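Trullska Annex, Room 13 — Workplace Safety Checklist
Inspected 30th May. Previous inspection: November.

Exits and aisles — Pass. Door to Aguirre wing opens fully.

Fire extinguisher, tag 241 — Pass. Gauge in the green, pin sealed.

Used battery storage — Comment. Tape the terminals of lithium and 9-volt cells before they go to collection. Keep away from paper stock.
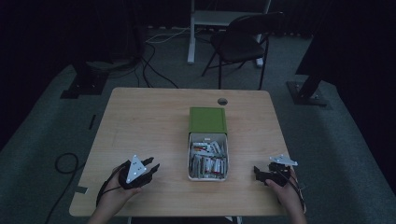 Extension cords — Fail. 2 cords run in series behind the copier. Replace with a single cord or ask Stimau to add an outlet.

Shelving — Pass. Load limit 500 lb, label legible.

First aid kit — Comment. Eyewash past its date; reorder from Vulel.

Emergency lighting — Not tested, breaker locked. Retest before sign-off.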